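The table from Sarıgül

Tuesday, January 19, 2021

Last week I finally finished the table. I wrote about it in autumn, when it was still in pieces under the window, and after that I was quiet for a long time, so some of you asked if I gave up. I did not give up. I was only waiting for the warmer room, and then for the oil, and then for a free weekend.

For those who are new: the table comes from my uncle's house in Sarıgül. He always told us that it was made in 1953, the year when he started school, and I have no paper to prove this, but under the top there is a pencil mark which looks like a 5 and a 3, and I like to believe it. When it came to me it was dark brown, almost black at one end, with many layers of old varnish. It was sticky in summer. If you left a newspaper on it, the newspaper stayed.

The varnish was the longest work. I used a scraper first, and it is better to be patient with the scraper, because the first evening I was angry and made a small dig near one corner. Then the sandpaper. I began with 40, which felt very brutal for an old thing, but the varnish filled the finer paper in one minute and I was throwing away good sheets. After 40 I went up slowly, and I always went with the grain, also when my arm wanted to go in circles. The dust was everywhere. I found it in my tea cupboard, inside the sugar, although the door between the rooms was closed and I had put a wet towel on the floor.

I didn't know which color was under there. My uncle said walnut, my mother said no, never walnut, they had no money for walnut. When the first clean place came out I stopped and called her on the phone, and she was very satisfied. It is a pale wood. I still can't tell you the name of it. The man at the Stemcombe shop looked at a piece of shaving and said maybe ash, maybe something else, and then he sold me a brush.

I was also afraid of the finish. Many people on the internet use a shiny lacquer, but I don't want to eat breakfast on a mirror. I bought the clear hard oil from Estard, the mat one, and put it on very thin with a cotton cloth, three times, with one day between. If you do this, please lay the cloth flat outside to dry after, don't make it a ball in the bin. It can make fire by itself! I read this only on the second day and I went downstairs in my slippers to get it back.

The grain goes across it on a diagonal when I look from my side, and I didn't expect to like this so much:
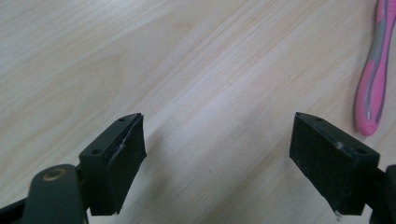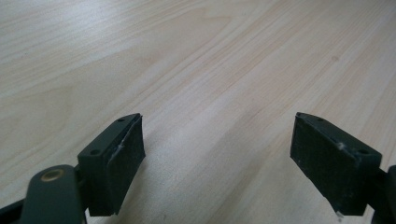 Orhun Tuncer wrote to me under the autumn post that I should wait before using it, because an oiled top can feel dry to the hand and still be soft inside for weeks, and he ruined his own desk with one warm teapot. He also asked if I oiled the bottom side, because if only one side is sealed the boards can bend.

So I am waiting. And yes, Orhun, I oiled the bottom, but only one time, and after your message I turned the top over again with my neighbor and gave it a second coat. It is heavier than it looks. We put two blankets on the floor first and nothing happened to the edges.

The legs are a different story. They are still brown. I cleaned them with soap and warm water and I sanded one of them, on the inner side where it will not be seen, to try. It looked good, but the legs have small round turnings, and in every round there is varnish which the paper can't reach. I tried with a string and I tried with an old toothbrush. My sister says to leave them dark, with the light top it would look like I wanted it so. I think she is maybe right, and also I am tired.

One more thing, about the money, because someone asked me before. The oil was the expensive part. I bought the paper in a big pack from Nokis and I have still enough for the chairs, if I ever find chairs. The table itself was free, I only paid the van.

Until the oil is hard we eat on the sofa, with the plates on our knees. I already bought cork mats for the hot pots. My mother wants to send a tablecloth, the long white one with the border, and I don't know how to tell her that I did all this work to see the wood.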